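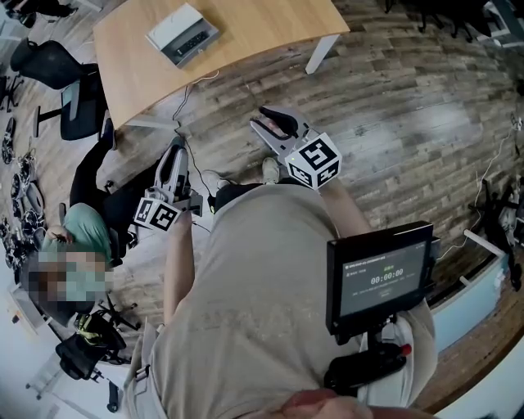
When the Robot Hand Forgot Where It Was

Robots are good at doing the same thing over and over. They are very bad at noticing when the thing they are doing over and over is silly. A robot called Vitell found this out one Tuesday, or would have, if robots found things out.

Vitell's job was to pick up plastic cups and stack them. It learned by copying. People at a workshop called Ploturico held grippers in their own hands, like a pair of oversized tweezers, and stacked cups all morning. A computer kept track of where each gripper went. Later the robot would try the same moves with its own arms.

But how does a computer know where a gripper is? One way is to use markers. A marker is a black-and-white square pattern, a bit like a crossword puzzle that somebody filled in with a fat pen. Each pattern is different. A camera spots the pattern, the computer looks at how big and how tilted it seems, and it works out where the marker must be. Put patterns on the sides of a cube and you can turn the cube around and the camera still has one to look at.

So what went wrong?

The patterns got swapped. After cleaning, the cube from the left gripper went onto the right one, and the right one's went onto the left. The grippers worked perfectly. The cameras worked perfectly. The people stacked 208 towers of cups and felt rather pleased with themselves.

The computer wrote it all down the wrong way around. When Vitell had its turn, its left arm reached for the cups on the right, and its right arm reached for the cups on the left. Robot arms do not say "excuse me." They met in the middle with a loud clonk, and 28 cups went on the floor.

Did anyone get hurt?

No. Vitell has a force sensor, a part that feels how hard something is pushing back. When the push is too big, the motors stop. There was also a big red stop button on the wall, and someone hit it as well - a bit late, but it is good to practice. Everybody was standing behind the yellow line, where you are supposed to stand when a robot is moving.

How was it fixed?

The cubes went back where they belonged, and each one got a sticker: L or R. The computer now asks for a quick test before any stacking starts. Wave the left gripper. Wave the right gripper. If the wrong one moves on the screen, there is no recording until it is sorted out.

The 208 towers had to be done again. It took until June.

Words to know

Gripper: a robot's version of a hand, often with only two fingers.
Marker: a pattern that a camera can find easily.
Force sensor: a part that feels pushing and pulling.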